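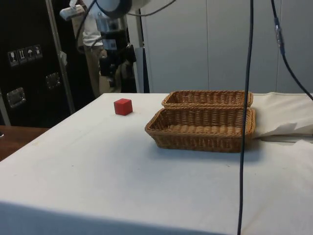
We finished the budget for our second robot arm this week, so I'm going to put down what we learned while I still remember it. We're a small lab at Akl and this is the second time I've done the purchasing. The first time I priced the arm, the gripper and the controller, and I thought the rest was small change. A basic pick and place bench needs very little on top of the table: a red cube, two wicker baskets, a white cloth. None of that hurt us. What hurt was everything that has to be there before the arm can reach for the cube, and most of this thread is about that.

First number. Our quote from Heltow for the arm and gripper was 51 thousand. The full cost by the time we could run a session was 88 thousand. I had asked for 55. You can guess how that meeting went.

Nadine Bitar runs our finance side and she was decent about it, but she made me write out every line I had missed. I still have that sheet and I used it as the starting point this time. If you don't have a sheet like that, ask someone who has done a purchase before to send you theirs. Ask for the one with the corrections on it.

Freight. The quote said "delivery" and I read that as delivery to the room. It was delivery to the loading dock. The arm came in a hard case that two of our people could move, but the controller was on a pallet and the elevator was too small for it. We paid a moving crew on short notice.

Keep the case. Put storage for it in the plan as well, because a case that size takes up real floor. Our warranty terms want the arm returned in its original packing, and a replacement case was priced high enough that I stopped complaining about the space.

Cables. I am serious about this one. Budget for spares and for longer runs than the drawing says. The drawing measures from the base of the arm to the controller in a straight line. Your cable goes up, over, along whatever you hang it from and back down with enough slack for the arm to move. We reordered twice.

Connectors too. If you join two lengths you need the right connector, and you need a few extra. They cost little and take weeks to come. We lost most of August to one part that would fit in a shirt pocket.

Mounting. An arm that hangs over the table needs something strong to hang from. One that sits on the table needs a table that doesn't shake. Either way you are paying for metalwork. Bilal Geagea did ours in the shop downstairs and billed us at the internal rate, and it was still the third biggest line on the sheet.

Power and electrical. Ask your building what the room can carry before you sign anything. We were fine on the first arm. For the second one we need a new circuit, and the building has its own calendar for that kind of work. I put it on the plan as the first task.

Now the grippers. Jad Tarawneh wanted three kinds in the first order. We bought one, and I still think that was correct. Until you have run your own tasks for a while you don't know which one you need. Put money aside for a second gripper and leave the model blank. Some finance offices will not accept a blank line. Ours did after Nadine wrote a note.

Objects. People ask about this more than I expected. You don't need a catalog set to start. Plain blocks and household baskets will get you through a lot of work, and you can replace them from a store down the street. Buy more than one of each, from the same batch if you can. We broke a tray in the first year and the new one was a slightly different size, so part of our comparison had to be rerun.

Cloths are the same – buy several. They crease and they pick up marks. Add laundry or replacement to the yearly running cost. It is a tiny line, but a tiny line with no budget code can take an hour of someone's day.

People. This is the one I got most wrong. I planned for the arm and not for the hours beside it. Someone has to reset the objects, watch the run and be near the stop button. Tala Najjar tracked her time on the first setup and it came to 24 hours a week once we were going properly. We had planned on her doing it between other things.

Training. Prondside included one day of training with their quote and Heltow included none. I didn't give that enough weight when I compared them. If your team is new, price the training separately for every vendor so the totals line up.

Service contract. We skipped it the first year and took it the second. With one arm, a fault stops everything. With two you can shift work over and wait. Once the second arm is in, I'd consider dropping back to the cheaper plan, though Georges Atallah disagrees and he's the one who gets the phone calls.

Used equipment. We looked at a used arm from Zolldale. The price was good and the arm was probably fine. The controller was an older version, and nobody would commit in writing to supporting it. We passed. If you have a strong technician in house, you may come out differently.

What I did for this round: took the hardware quote, listed every item from Nadine's sheet under it, got a written price for each one, and then added a reserve on top. The total looks high next to the vendor's number. I attached the old sheet so the people approving it could see where the money went last time. It was approved with one question, and the question was about the elevator.

A couple of you asked for the template. I'm taking our prices out of it and will post it as a reply here when it's clean.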